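Le panier à trésors : vos questions, nos réponses

Mise à jour le 04/07/2021

Depuis que nous avons ouvert la ludothèque Clotovura, les paniers à trésors partent plus vite que tous nos autres prêts, et vous nous écrivez beaucoup à leur sujet. Quelle joie de lire vos messages ! Nous avons rassemblé les questions qui reviennent le plus.

C'est quoi, exactement ?
Un panier peu profond, quelques objets très différents les uns des autres, et un enfant qui fouille. Voilà tout ! On ne montre pas comment faire, on ne donne pas de consigne. L'enfant prend, retourne, repose, remplit et vide le panier dix fois de suite s'il en a envie.

À partir de quel âge ?
Les paniers « Premiers gestes » conviennent dès que le bébé tient bien assis, avec un adulte à côté. Pour les paniers à figurines et à dînette, nous préférons attendre trois ans. Les plus grands adorent aussi, mais ils s'en servent autrement : ils inventent des histoires, ouvrent une boulangerie, organisent une chasse à la souris...

Combien d'objets faut-il mettre ?
Moins qu'on ne le croit ! Nos paniers en contiennent entre 4 et 6. Quand il y en a trop, les enfants renversent tout et passent à autre chose. Gardez le reste dans un placard et changez 2 objets de temps en temps, le panier redevient tout neuf à leurs yeux.

Faut-il un thème ?
Non, et c'est même notre grand plaisir de mélanger. Un légume, une viennoiserie, un animal, un bloc de mousse : plus les voisins sont improbables, plus les enfants parlent. Lucía Villanueva, qui prépare les paniers avec nous depuis novembre, pioche toujours dans au moins trois bacs différents avant de composer le sien. 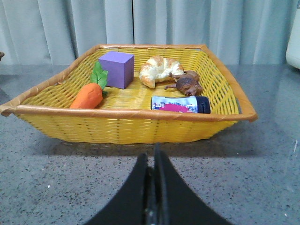

Les mélanges aident aussi à trouver les mots. « Ça se mange ? », « C'est mou ? », « Et lui, il habite où ? » - on part d'un objet et on se retrouve à parler du potager de mamie pendant un quart d'heure. Si vous tenez à un thème, choisissez-le large (le marché, la forêt, le goûter) et glissez-y un intrus.

Quel panier choisir à la maison ?
Large, bas, stable, avec un bord lisse qui n'accroche pas les doigts. Le plastique tressé est très pratique parce qu'il passe sous le robinet. L'osier est magnifique aussi, mais vérifiez régulièrement qu'aucun brin ne dépasse.

Comment nettoyer les jouets ?
Eau tiède et savon doux pour les aliments factices et les animaux en plastique, puis séchage à l'air libre sur un torchon. La mousse se presse doucement entre les mains, sans la tordre, et il lui faut une bonne nuit pour sécher. Pas de lave-vaisselle, s'il vous plaît, même en programme court !

Mon enfant met tout à la bouche, que faire ?
Demandez un panier « Premiers gestes » : tous les objets y sont gros et sans partie détachable. La mousse en est exclue, car elle se mord trop facilement. Et on reste à côté, toujours.

Nous avons perdu un objet, est-ce grave ?
Mais non ! Dites-le simplement au retour. Nos bacs comptent 65 pièces de rechange, et bien des carottes ont fini par ressortir de sous un canapé.

Comment réserver ?
Au comptoir ou par téléphone, aux heures d'ouverture. Le prêt dure deux semaines et se prolonge une fois si personne n'attend. Pour les crèches et les assistantes maternelles, voyez directement avec Estíbaliz Tejada, qui tient le planning des prêts collectifs.

Puis-je donner des jouets ?
Avec grand plaisir, s'ils sont propres, entiers et sans pile. En ce moment nous cherchons surtout des fruits et des petits animaux - les nôtres ont beaucoup voyagé !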